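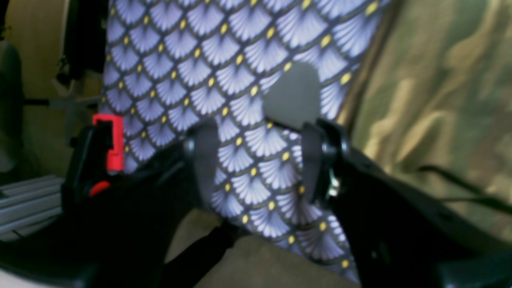
Aroha Merrick, README for the Temside cloth set, last touched in December

Hi! If you've landed in this folder you probably want grasping examples with fabric in them, and that's what we've got. I put Temside together to teach a policy to pick up, pull and let go of cloth, and this file covers what I wish I'd written down sooner.

What's in it

There are 408 episodes, all recorded from the wrist camera, with gripper opening and arm pose saved next to every image. I drove each one by hand (my shoulder remembers). 61 of them are held out for testing, in their own folder, so please don't train on those even if you're short on data.

Each episode has a one-line instruction, typed by me right after the take. They're casual. "Grab the fan print cloth" and "get the shell one" mean the same piece, the navy one with pale lavender fans and little yellow dots. I left the wording messy on purpose - people don't all name fabric the same way, and I'd like the model to cope with that.

Things to know about the view

The fingers come up from the bottom of the view and the gripper body takes up a good bit of the lower half. You'll also see a bright red latch on the left of the gripper. Please leave it in! My first training script, Jenov, had a crop step that trimmed the lower part off, and it took the fingertips with it, so the model never got to see what it was touching. The crop is off by default now.

Focus is best close to the fingers. Camouflage cloth in the background goes soft, and I wouldn't use it for anything to do with texture. Patterned cloth up close is lovely, though: you can follow the rows of the print and see them squash where the fabric tilts and folds, which is a decent hint about shape if your model can use it.

Labels

Contact start and contact end are marked by hand. When the fingers are only pressing on the cloth I use "press", and "grasp" is kept for a closed grip. If I couldn't tell, I wrote "unsure" and moved on. Godex, the loader, skips "unsure" unless you pass keep_unsure.

Known problems

9 episodes have a pose log that starts late. They're listed in late_pose.txt.

Lighting is pretty even all the way through, so don't expect much from this set in a dim room. Urquhart, the next one, will have lamps moved between takes.

Found a bad label? Send me the episode number and I'll fix it in the next upload.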